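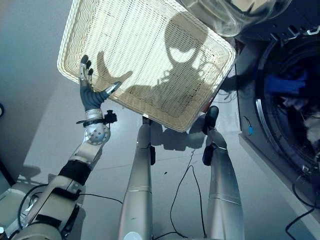
4.2 Settlement Finality in the Two-Tier Design

When does a retail payment become final in a two-tier digital currency? It becomes final when the central ledger records the transfer between the two intermediaries, even if the payer's app has shown a confirmation before that point.

The gap between these events is the subject of this section. In the Joltuton model, households hold balances through licensed intermediaries, and only the intermediaries have accounts on the central ledger. A payment between customers of the same intermediary never reaches that ledger. A payment between customers of different intermediaries does, and it passes through a queue first.

We simulated the queue with 1000 households and 12 intermediaries. Each household starts with a balance of 1000 units and makes payments drawn from the December transaction profile described in Section 3. Two settlement rules were compared. Under the Clarkow rule, each payment is settled one at a time and in full. Under the Girard rule, payments are held until the end of a fixed window, offset against each other, and settled as net amounts.

Figure 2. Payment path under the two settlement rules. Solid lines are entries on the central ledger; dotted lines are entries on intermediary books only.

The Clarkow rule gives the shorter wait for any single payment, provided that the sending intermediary has enough reserves. When reserves run low, payments stack up behind the first one that cannot be covered, and the wait grows quickly. The Girard rule needs fewer reserves, but every payment waits for the window to close — including those that could have been settled at once.

Losses also fall in different places. If an intermediary fails during a netting window, its unsettled payments must be removed and the net positions of the others computed again. The Adanton amendment deals with this by requiring collateral equal to the largest single net position. We apply it in all runs of the Girard rule. It does not cover the failure of several intermediaries in the same window, and we leave that case to Section 5, where the collateral requirement is allowed to vary with the length of the window.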